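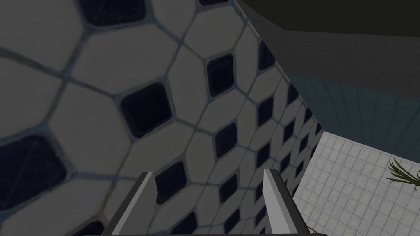 One user of the July release reported that the field pattern_name was filled in by two different rules: sometimes the seller's own words, sometimes a cleaned-up term, with no way to tell which. The report was correct. In this release the two are split into separate fields, and every record has been redone.

Plisance Tile Terms

Plisance Tile Terms is a text dataset of product listings for wall, floor and ceiling tile. It records how sellers name patterns and how those names line up with the geometry of the tile. It is meant for search, catalog matching and spelling work. It contains no prices and no stock levels.

Contents

listings.csv: 800 records, one per listing
terms.csv: 300 pattern terms with preferred spelling and variants
shapes.csv: shape definitions used by the annotators
CHANGES.txt: field changes between releases

Fields in listings.csv

listing_id: string, stable between releases
seller_term: the pattern name exactly as printed, including errors
pattern_term: the matching entry in terms.csv, or empty
main_shape: key into shapes.csv
insert_shape: key into shapes.csv, or "none"
surface: wall, floor, ceiling or mixed
source: Clukatitz or Csizmadia

The Clukatitz listings come from a printed trade catalog and were typed by hand. The Csizmadia listings were exported from a store database. The typed records have more odd line breaks; the exported ones have more truncated words. Neither problem was corrected in seller_term.
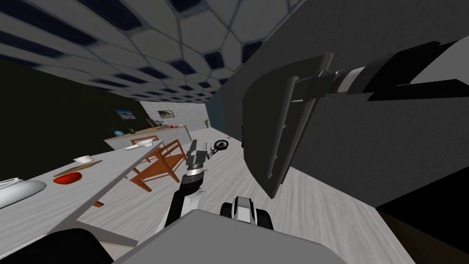
Shape labels were assigned from the manufacturer's flat drawing and never from an installed view. Sellers often write "bar," "dash" or "strip" for an insert that the drawing gives as a diamond or a square, and the annotators kept running into this in the surface = ceiling group. Perspective accounts for part of it. On the ceiling in the picture, the navy shapes read as long slanting bars on the left and as compact squares toward the middle, and a label taken from either spot would be a guess. Where no flat drawing was available, insert_shape is set to "unknown" and main_shape is filled only if the listing text gives the number of sides.

Annotation

Each record was labeled twice, by different annotators working from the same guide. Disagreements went to a third pass. For 700 of the records the first two labels matched on both shape fields. The rest carry the third-pass value, flagged in the column resolved.

Most disagreements concern elongated hexagons. "Picket," "coffin hex" and "long hex" are used for overlapping sets of tile, and at least one seller uses "picket" for a plain rectangle with clipped corners. The guide treats any six-sided tile with one pair of longer sides as hex_long, whatever the seller calls it.

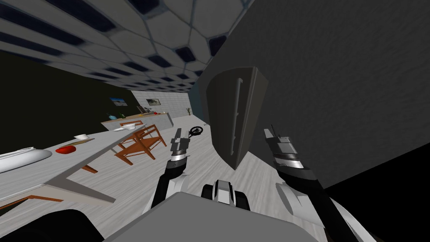
KNOWN ISSUES

Records with surface = mixed are listings that name more than one use. They cannot be split by surface without going back to the source.

The word "mosaic" is left unmatched. Sellers apply it to mesh-backed sheets, to small loose tile and to printed panels — three different products — and no single preferred term fits. Filter on seller_term if you need these.

Color words sit inside many pattern names ("navy dot," "gray picket"). They are stripped from pattern_term but kept in seller_term. The stripping is done by Zedalley, the script in the tools folder, and it removes "slate" even where slate is the material. We have confirmed this in 30 records, listed in CHANGES.txt.
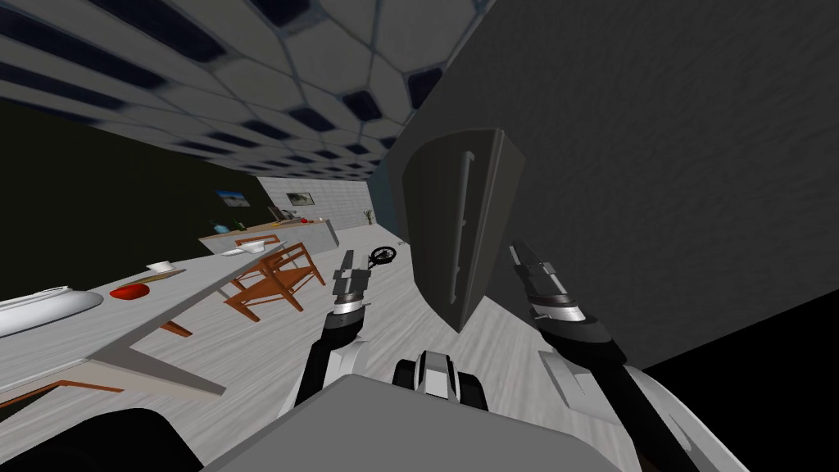

Zedalley also lowercases everything before matching, so a trade name that doubles as a common word is treated as the common word. Run it with --keep-case to turn this off. Matching is slower in that mode and a few variants in terms.csv will be missed, mainly those entered with a leading capital.

Encoding and format

UTF-8, comma separated, fields quoted only where needed. Empty cells mean not recorded. The string "none" means the listing was checked and the tile has no insert. Do not merge the two.

Suggested splits

Split by source and not at random. The same product can appear under several listing_id values within one source, and a random split will leak.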